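Gostmont kitchen demo – open day data card

README for the recordings we made at the August open day. Wrote this fast, will clean up later. If something is missing ask Savita Rathore, she ran the demo floor. Satish Bhatia did the recording and the upload.

What this is

Robot episodes on a kitchen counter, recorded in front of visitors at the Gostmont demo room. Robot driven by hand (teleop) the whole day, no learned policy running at any point. Visitors could watch, ask stuff, and after lunch take a turn at the controls.

Contents

73 episodes total. 11 of them driven by visitors, marked guest in the episode list. The rest are Savita and Satish taking turns.
6 task prompts, see below.
Episodes capped at 2000 steps. Hit the cap and it just stops, no matter where the arm is.
Each episode folder has the video, joint states, gripper state, and a one line text prompt.

Tasks

reach to cutting board
move plate to cutting board
pick up toy banana
pick up toy watermelon
close drawer
return to start pose

Prompts are saved exactly as typed on the day. So yes there is "pick up bannana" in a few. Left as is, map them yourself if you need clean strings.

Setup

Marble-look counter, mosaic tile wall behind. Bamboo cutting board in the middle, and most tasks start or end there. We kept the clutter on purpose – toasters, jars, canisters – visitors wanted to see a kitchen and not a bare table. Object positions drift over the day. People picked things up, put them back a bit different. Do not assume a fixed layout between episodes, not even between two in a row.
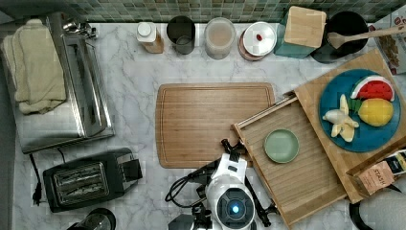
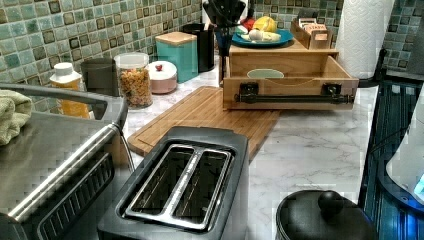

Gostmont demo counter, open day, two views. Cutting board and toaster in both.

How the demo ran

Morning: Savita talked, Satish drove. Short intro, then straight to the reach task becuase it is the safest one to show cold. Then the plate. Kids at the front asked for the banana every time so that task has the most episodes.

Afternoon: guest turns. One person at a time on the controls, Savita with a hand on the stop button. Guest episodes are slower, lots of pauses, some wander off toward the tile wall and come back. Still useful if you want non expert driving. Skip them if you want clean demos.

The Katiyar group came late and asked mostly about the gripper. Two fingers, nothing fancy. They wanted to see it close the drawer, so the last batch is nearly all drawer.

Recording

Logged with Gridska, our own recorder. Files converted to Vavik format the same evening. Conversion keeps original timestamps. If you need the raw logs Satish has them on the lab drive, not in this upload.

Known problems

Room lights were changed over lunch. Morning and afternoon do not match in color, don't mix them without checking.
Stainless and chrome parts throw reflections. Bad for depth, ok for RGB.
Success label was set by whoever was driving. Guests were generous with themselves. Treat guest success labels as a guess.
A few episodes start with the gripper already closed. Not flagged yet.
Audio was dropped from everything. Too many visitors talking and we did not ask for consent on voices.

Splits

None provided. Suggest you hold out the guest episodes as a test set, thats what we do here. Splitting at random inside a session leaks layout.

Use

Fine for research and teaching. Please don't use single episodes as proof the arm can do X by itself – a person was driving in every one. Credit the Gostmont demo room if you show clips.

Todo

flag closed gripper starts
fix episode list header, two colums swapped (prompt and driver)
add calibration file for the afternoon
second pass on success labels – Savita

Questions to Savita or Satish, either is fine. Satish answers faster.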